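Support > Kultuvow Kit > Arms and Mounting > Closed tickets

This site uses cookies to keep you signed in and to remember which tickets you have open. By continuing you accept our cookie policy.

09/06/2018
Posted by the bench team, Nimstead

Subject: Right arm stops short of the meeting point after warm-up
Product: Kultuvow two-arm kit, bench version, bought through Haverford
Status: Closed, with one item left open

Problem as reported

We have the kit on loan-to-buy from Haverford and have to say yes or no on it at the end of the trial. Both arms are on the front rail and reach into the enclosure. The job is a handover: the left arm brings a small part to the middle of the floor, the right arm comes in from the other side and takes it.

First thing in the morning this works. After a while the right gripper starts arriving low and a little to its own side. It doesn't fault. The controller says the target was reached and moves on to the next step, and the right gripper closes next to the part or on the very edge of it. If the left arm lets go at that point the part ends up on the floor.

Power cycling clears it for a short time. Homing without a power cycle doesn't clear it.

What we had tried before opening the ticket:

Re-taught the meeting point on both arms. Good until the arm warmed up, then the same error again.
Swapped the left and right programs. The error stayed with the right arm.
Ran the right arm alone with the left one parked. Still there.
Ran with nothing in the grippers. Still there, so it isn't the weight of the part.
Slowed the move to half speed. Still there, but it took longer to show up.

Reply from Siltcombe support

Thanks for the list, it saves some steps. Please check the following and write back:

Shoulder bolts on the right arm. Check with the key from the kit, arm powered off and supported by hand.
The bracket bolts on the front rail, both sides.
The connector at the wrist, seated fully and latched.
Which calibration file the right arm is loading. It is on the status page under the arm name.

Also please tell us whether you re-taught the point with the arm cold or warm.

Our answer

Shoulder bolts were tight. One bracket bolt on the right side took a small turn before it stopped. The others did not move. The wrist connector was latched. The point was taught cold each time.

Calibration file: the status page shows a file name for the left arm and the word "default" for the right arm. We had not noticed this. The setup guide says to load a file for each arm and we did it, or we believed we did. There was no warning at startup.

After tightening the bolt we ran again with the default file still loaded, to keep the two things apart. No change in the error. So the loose bolt was real but it wasn't the cause.

Reply from Siltcombe support

"Default" means the right arm is running on nominal joint offsets. It will home and it will move, but the position is only as good as the average arm. The file for your arm is tied to the serial number on the base. Please load it again from the setup page, save, and power cycle. If you don't save before the power cycle the controller goes back to default without saying so. That is a known problem and it is on the list to be fixed.

On the drift: bad offsets alone would give you a constant error. An error that grows as the arm runs points to something else on top. Please look at the cable conduit on the right arm, especially where it comes over the wrist. If it is clipped too short it pulls on the wrist at full reach.

Our answer

Loaded the file, saved, power cycled. The status page now shows a file name for both arms. The constant part of the error is gone. The right gripper comes in on height at startup, which it never quite did before, even on a good morning.

The drift was still there, but smaller.

Conduit: yes, it was tight. With the arm stretched to the middle you could press on the conduit with a finger and there was hardly any give. We had put the clips where the drawing shows them. The drawing has the arm folded, and in that pose the length looks fine. Stretched out it is another matter.

We let out slack so the conduit makes a high curve at the wrist, then checked it over the whole range by moving the arm by hand with the power off. It must not touch the back wall and it must not get under the gripper. It does neither now. We went over the left arm the same way and left it as it was, there was enough slack already.

Test after the changes

300 handovers, both arms, normal speed, no re-teaching in between. The left arm holds, the right arm takes, the right arm sets down.

Missed grips: two. Both were in the first part of the run. In both cases the part was sitting crooked in the left gripper before the right arm came in, so we don't put them down to the arm.

Drift at the end of the run: none that we could see against a mark on the floor. We would like a better way of measuring this than a mark and a steel rule, but it is what we have on the bench.

We left the kit running the same job over the next seven days during working hours. It was not re-taught in that time. The right arm did not come in low again.

Notes for anybody with the same fault

Look at the status page first. If it says "default" next to either arm, stop and load the file. We lost most of our time by teaching points on an arm that was not calibrated.

Save before you power cycle.

Set the conduit length with the arm at full reach, then fold it and check that the extra length has somewhere to go. The drawing in the guide gives it the other way around.

Teach the meeting point warm. Let both arms run a plain back-and-forth move first.

Keep the two grippers a little apart when you teach the approach, and close the gap in a separate slow move. The controller doesn't check one arm against the other. Siltcombe confirmed this. If you teach both approaches right to the center and start the programs out of order, they will hit.

Still open

The controller gives no warning when it drops a calibration file. Siltcombe has it logged but gave no release for it. We asked for a line on the start screen, nothing more. Until then we read the status page every morning before the first move.

The drawing for the conduit clips. Siltcombe says the guide will get a second drawing with the arm stretched out.

On the purchase

Haverford asked for a short opinion to go with the ticket. The arms themselves are good enough for this work. They are easy to mount, and the rail brackets held position once they were all tight. The software lets you make mistakes quietly and that cost us more time than the hardware did. Support answered every message and asked for one thing at a time, which helped.

We would take the kit, on the condition that the file warning is written into the order as an open item. We would also ask for longer conduit as standard. There is enough on it now, but only just at the wrist -- if somebody mounts the arms further apart than we did, it will be short again.

The next job for this bench is soft parts, planned for July. Those will need a lighter grip than the preset gives, and we will open a separate ticket if the lower force setting doesn't hold. The handover program stays as it is, with the same approach from both sides and the slow move at the end.
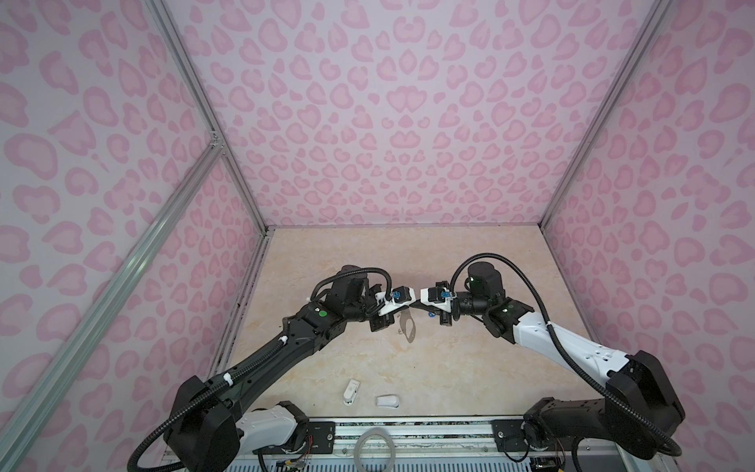
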